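**Open day helpers wanted: come run a gripper with us in June**

Hi all! I'm Annag Munro, and I look after the demo floor at Cikinent in Banberg. Our open day is coming up and I need seven people to help visitors try things out. It's a paid day, lunch is on us, and you don't need to know a thing about robots (I sure didn't when I started).

What you'd be doing, mostly, is standing at a bench with a hand-held gripper and showing people how to pick stuff up with it. Kids love it, grandparents get weirdly competitive, and the engineers who wander over from Katiyar always want to go twice. The things we pick up are plain household bits, and cardboard boxes get a real workout. You'll hand over the gripper, talk people through closing the fingers, and set the bench up again for the next person in line.
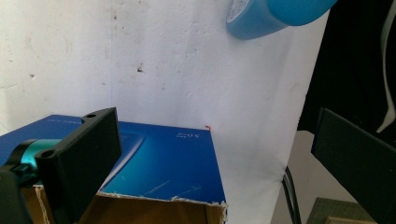 Jasten wrote back after last year's call to say that the talking is the tiring part, way more than the gripping, and that anybody signing up should bring a water bottle and comfortable shoes. Fair enough! I've put in longer breaks this time, 40 minutes each, and there'll be two helpers per bench so you can trade off whenever your voice gives out.

Last year we had 361 visitors through the door, so it does get loud in there. If you need a quieter spot, tell me and I'll put you at the sign-in table or on the short tours out back.

A few practical things:

- You need to be 18 or older.
- Doors open at 10 a.m., but I'd like helpers in by 8:30 for a practice run.
- Tie back long hair and skip the dangly bracelets.
- Spanish speakers, please say so when you write. We could really use you.
- Parking is free behind the building, and the bus stops right across the street.

To sign up, send me a couple of lines about yourself and which half of the day you like better, or both if you're up for it. No résumé needed. I read everything myself and I'll call you for a quick chat before we settle the benches. If you've helped before, just put "back again" in the subject line and tell me your T-shirt size, we changed suppliers and the new ones run small.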